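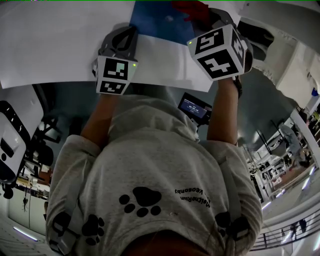
Workshop notebook, dye bench
10/07/2019

Madder, second batch

Picked up where I left off with the madder root. Alasdair Swanson dropped off the rest of the Jedstead sack (bless him, he carried it up the stairs himself) and it is a good deal finer than what we had in April, nearly a powder in places. I was worried it would cling to the wool and never shake out, so I tied it into two old pillowcases before it went in the pot. Much neater, and I wish I'd thought of it the first time, when I spent a whole evening picking bits of root out of a skein with tweezers.

The wool is the same Cemetti worsted as before, washed the night before in warm water with a little plain soap and left to soak until I was ready for it. Alum at 15 percent of the dry weight of the wool, and 8 percent cream of tartar. I know some of you like less tartar with madder, and I've read the notes in the back of the green binder, but I wanted to keep this the same as last time so that the root was the only thing that changed.

Mordant bath came up slowly, an hour or so of nudging the dial, and then I let it sit at a bare simmer while I wound the next lot. Left it to cool in the pot. The skeins felt a touch sticky when they came out, the way they do with alum, and I gave them one rinse and no more.

The dye pot

Madder is a fussy old thing about heat. Let it get away from you and the browns come out of the root and muddy everything, and you end up with a color like a flower pot that has been left out all winter. I kept the bath at 55 C by the long thermometer, with the lid on, and checked it far more often than it needed. The short thermometer read lower the whole time and I've decided I don't trust it. It has gone in the drawer with a bit of red yarn round it. Please don't put it back on the hook!

Our tap water is soft, so I added a spoonful of chalk to the pot, well crushed. This made the bath go a deeper red almost while I was watching, and I had that silly happy feeling I always get when a pot turns. I forgot to write down how much chalk, sorry. It was the smaller of the wooden spoons, level.

First skein came out after an hour: a soft orange, rather like apricot jam. Second skein stayed in until after lunch and is a proper brick red, even all the way through except for one pale band where I'd pulled the figure-eight tie too tight. My own fault. I've been telling everyone else to tie loosely for years. The third I left in the pot overnight with the heat off, and I'll write it up when it's dry, as I never believe a wet skein.

Cotton strips

I also put in some cotton strips from the Nomura roll, half of them treated with tannin first and half with alum alone. The alum-only ones are a poor thin pink and I don't think they're worth repeating. The tannin ones are lovely, a dusty rose with a bit of brown in it, and I'd happily make curtains out of them. They are pinned on the board by the window, left side treated, right side not. I'd like them to stay there through the summer so we can see what the sun does. I've folded foil over the lower half of each strip, so please leave the foil alone even if it looks like rubbish.

Rinsing

More loose color than I hoped. The rinse water ran orange for ages, and I gave up and let the skeins dry before washing them again, which my aunt always swore by. I used the Nustix soap, a few drops in a full basin. There was still a tint on the second wash but very faint.

Things to do

Weigh the skeins once they are properly dry and put the numbers on the tags, in pencil, as the ink ran last time.

Try the used root again for a second bath. It still looks a good color in the bags and it seems a shame to throw it on the heap. I've left both pillowcases in the cold room in the bucket with the blue lid.

Ask Alasdair whether the rest of the root came from the same digging. The label on the sack says lot 97 but the smaller bag tucked inside has no label at all, and it smells a little sweeter to me. I've kept them apart for now.

Order alum. We have enough for one more batch if it's a small one, and I promised the weaving class a pot of their own.

The big strainer has a split along the rim. I've put it under the bench and used the colander.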